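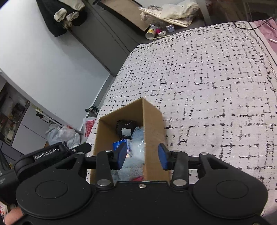 I've packed boxes at Driteck for longer than I care to say, and every Monday now somebody asks me if the robots are going to take my job. My answer changes with my mood!

What I can tell you is what it's done to the shift. When the Jikton line came in, 24 of us were on packing. The machine does the easy stuff (same carton, same item, all night long, fine, have it) and we get what's left: the soft things, the odd shapes, the box where something fluffy has to go in around something hard. It's more interesting work, I'll give them that. It's also lonelier. I used to stand two feet from Noelia Cabello and talk through the whole morning, and now she's 60 feet away minding a screen.

Ladan Khosravi, our lead, thinks we should be paid more for the tricky boxes, and I'm with her all the way. If a company wants to learn how people's hands do a job, the people should get something for it, in dollars, and a say in how fast the line runs. We've had two meetings on that so far. The next one's in November, and I'm bringing my own list.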